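Visit report: Gorkar paperboard mill, Chisholm site
2022-08-20

The mill runs one board machine and takes visitors twice a year. Our group was met at the gatehouse by Dale Grewal, who looks after the wet end, and the tour followed the stock from the bale yard to the winder.
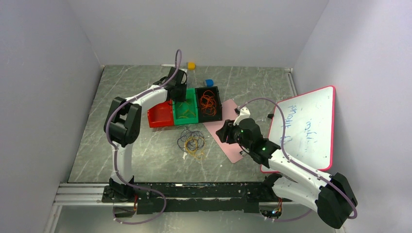 Bales of mixed office paper and old corrugated are stored separately under cover. They go by conveyor to a pulper with a rated batch volume of 64 cubic meters. Coarse screens take out wire, film and staples. Cleaners and a fine slotted screen follow. Grewal said sand is the main cause of wear in the cleaners, and the cones are changed on hours run.

The machine itself is a Huster three-ply former with a trim width of 144 inches. We walked the tending side from headbox to reel. Noise at the press section made talk impossible, so questions were held until the control room. Speed at the time of the visit was 600 feet per minute on a heavy grade. Lighter grades run faster, but drying capacity sets the limit – the last dryer group was rebuilt and still falls short of the press.

Moisture and basis weight are read by a scanning gauge ahead of the reel. The lab checks a strip from every reel for caliper, ply bond and stiffness. Mervin MacDonald showed us the ply bond results for the previous month: 106 reels tested, two downgraded, both traced to low starch flow at the middle ply.

Water use was the weaker part of the tour. Clarified water goes back to the pulper and the showers, but no figures were given for fresh water per ton. The Civia disc filter was down for a bearing change and we saw only the outside of the vat.

Practical notes: safety shoes are required and are not lent out. Ear plugs are supplied. Parking is on the north side, past the weighbridge. The next visit is planned for September, and names go to the gatehouse.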